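First time at Prullstead races in January, where to stand and what to wear?

Posted in: Horse Racing, Going to the Races

Ainhoa Palacios
Hello everybody. My husband and I want to go to the January jump meeting at Prullstead. We have been to flat racing two times in Spain, always in summer, so the winter is new for us. I read the page of the racecourse but it does not explain the difference between the Segura Enclosure and the general one very well. Is the more expensive ticket worth it if we mainly want to see the horses close, in the paddock? We do not bet much, maybe on two races in the whole day.

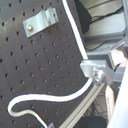

My second doubt is the transport. We will stay in the town and we don't have a car. The map shows a hill between the station and the track, and my husband has a bad knee. Is there a bus, and does it also run after the last race? I also would like to know if people dress elegant for this meeting or if boots and a thick coat are fine. Thank you in advance for your patience with my English.

Grivomen
Welcome! Your English is fine. I go to Prullstead most winters, so I can answer nearly all of it.

The paddock is open to both tickets. With the general ticket you stand on the low side by the rail, and with Segura you get the steps, so you see over the heads of other people. For the horses I would say general is enough if you come to the rail before they are led in. The Segura ticket also gives you the indoor bar with a window to the last fence, and in January this can be worth the money if it rains.
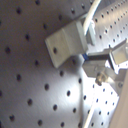 Metal bracket on a perforated panel

For the bus, take the 452 from the station. It goes up the hill and stops at the main gate. After the last race there is a line for it, so leave a little before the end or have a coffee and wait for the next one. I would not walk up with a bad knee. The sidewalk stops halfway and then it is 200 yards of grass, very soft in winter.

Clothes: boots and coat, yes. Take gloves too, the wind comes straight over the back straight. Some people in Segura wear a tie, but I was never refused without one.

nedico_8
general ticket. bring cash for the food, the card machine by the paddock was down both times i went

Ainhoa Palacios
Thank you both, this helps me a lot. We will buy the general ticket and take the 452. Grivomen, one more small thing, can we change to Segura at the gate if the weather is bad, or must it be done before?

Grivomen
You can pay the difference at the small window left of the main gate, but only until the second race. Keep your ticket, they ask for it.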